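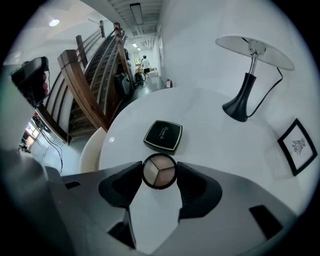 March 19, 2025. Jarncombe, compact task, handling rules. O. Pinheiro.

Rule 2 reworded: grip round compacts by the rim, both pads in contact, fingers off the lid.

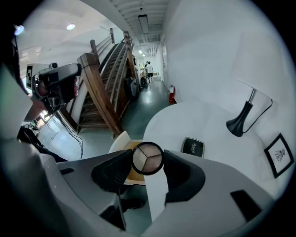

Marker card stays square to its mount. Check before every run and log it on the Umel sheet. Episode 135 rejected, card tilt not logged. Madalena to redo the check sheet, 11 lines max.

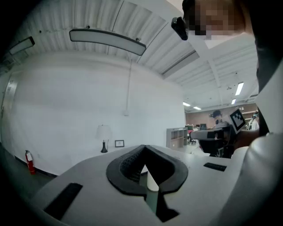 Pads together, second gripper with marker card behind.

Open: pad wear limit.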